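A New Look for the Tadatell Gallery

Thursday, February 15, 2018
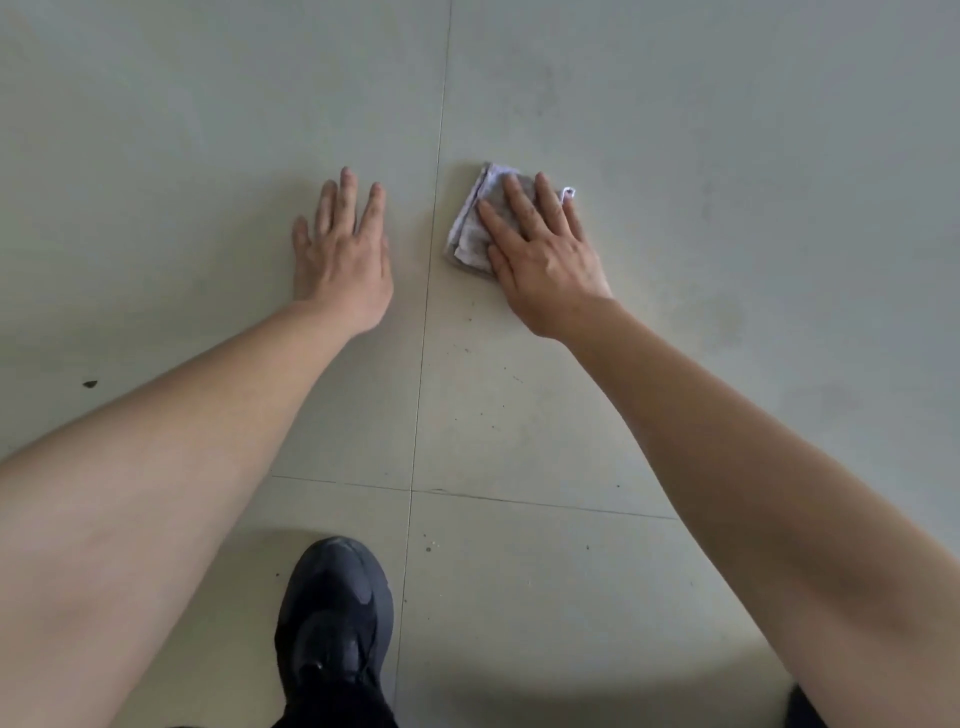

When the Tadatell visitor gallery in Kemham first opened its doors, the plan was to keep it going for three years, maybe four if the projectors held up. Nine years later families were still lining up for it on rainy Saturdays, and the poor thing was looking tired — the touch tables had gone sluggish, and the voice that welcomed you in had developed a sort of lisp.

So Furnival, the exhibit builders who have a workshop over in Stanari, were asked to take the whole place back to its walls and start again. They had 900 square feet to play with and 29 working days to do it in, which anyone who has ever redone a kitchen will tell you is hardly any time at all.

What I love most about the new version is how much of it happens at kid height. There are 33 little stations now, and you wander between them in any order you like, recording a weather report at one and mixing the sound for a storm at the next (my own storm was pretty feeble, but I had fun with it!). The old gallery pushed everybody along a single path, and on busy days you mostly got to know the back of somebody's coat.

Furnival tested it with school groups for a week and changed a good deal as a result, including the height of nearly every button. The gallery can take up to 1000 visitors a day, and it opens to the public in March.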